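Section 6. Replacing and Aligning the Gripper Fingers

Applies to the Walletti two-finger gripper on the Castden bench cell, controller release 2 or later. Have the spare finger set, the 2 mm hex key and the alignment card at the bench before you start.

Caution: Keep hands clear of the fingers whenever the drive is enabled. The gripper closes without warning if a queued command is still in the buffer.

6.1 Removing the old fingers

1. Send the arm to the SERVICE pose and wait for the status light to turn amber.
2. Open the gripper fully from the Tools menu.
3. Disable the drive. The status light goes out.
4. Loosen both screws at the base of the left finger and slide the finger forward off its rail. Repeat on the right.
5. Wipe the rails with a dry cloth. Do not oil them.

Note: Fingers are replaced as a pair. A new finger opposite a worn one will pull the grip center to one side, and the offset cannot be corrected in software.

6.2 Fitting the new fingers

6. Slide each finger onto its rail until it stops. Fingers are handed and will not seat on the wrong side.
7. Tighten the screws evenly, a quarter turn at a time.
8. Enable the drive and run Close, then Open, at 30 percent speed. If the tips touch unevenly, go back to step 7.
9. Run Find Travel. The controller stores the open and closed positions and shows code 1247 when both are accepted.
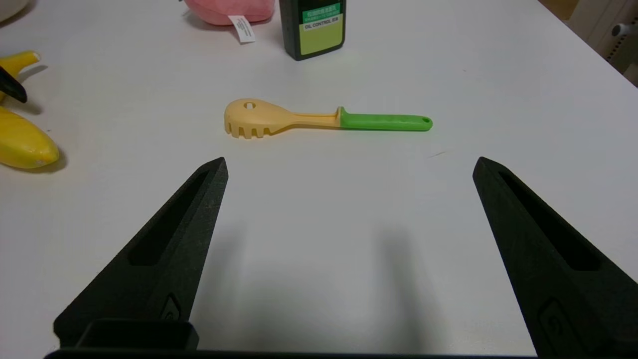 The wrist camera must be checked after every finger change, even if the camera itself was not touched. Open the live view with the gripper fully open and the arm above the table. Both fingertips should be in view, one on each side, with the gap between them clear. Place a long, thin item flat on the table ahead of the tips, lying across the view; the pasta server with the green handle is suitable, with its yellow head beyond the left tip and the end of its handle beyond the right. Other items may stay on the table during this check as long as none of them lies between the fingers.

6.3 Checking the camera view

10. Select Camera, then Tip Overlay. Two outlines appear over the live view.
11. Compare each outline with its finger. If both are off by the same amount, run Shift Overlay. If only one is off, that finger is not seated — return to step 6.
12. Save the overlay. The previous one is kept under Ondow Backup and can be restored from the same menu.

Caution: Do not loosen the camera bracket to make the outlines match. This voids the hand-eye calibration, and the full procedure in Section 9 must then be repeated.

6.4 Return to service

13. Run the Lehtinen grip test, program 138, with the supplied test block.
14. If the block slips, check the screws and repeat the test once. If it slips again, fit a different finger set.
15. Enter the change in the cell log and reset the finger cycle counter.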